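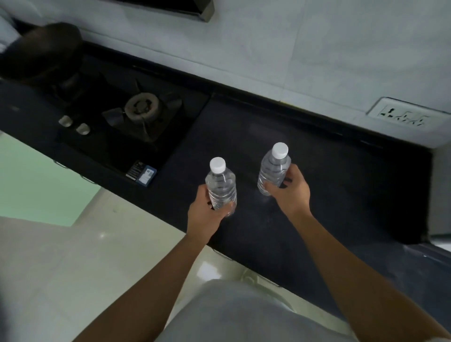
Huvetti opened its demonstration hall to visitors in April, and I went because Margit Nordin had promised me a robot that could tidy a kitchen. She runs the home line there and is cheerful in the way of people whose demos have failed before. The routine was called Kirska, and its job was modest: move two bottles of water along a counter. A person does it with one hand on each, both white caps clear of the fingers, the left grip low on the ridged part and the right nearer the middle. Kirska had gone through 181 clean runs that week, according to the sheet taped to the door.

On our run it took the first bottle nicely. The second it squeezed until the cap let go and the water went straight up, then straight down into the left wrist joint. The arm stopped. The other arm, which had received no such news, carried on and set its bottle down very gently on thin air.

Margit hit the red button in what I would call good time. The fault, she told us while somebody looked for a mop, was a force limit. It had been set to 69 for a stiffer bottle from Brillen and never set back. The log had been warning about it for 41 days, in a color the screen didn't show very well.

We were moved eight feet farther from the rail and given coffee. A man from Mohammed, the firm that supplies the joints, asked whether the wrist was sealed. Margit said it was splash resistant. He wrote that down for quite a long time.

The afternoon tour skipped the kitchen and went to see the warehouse carts.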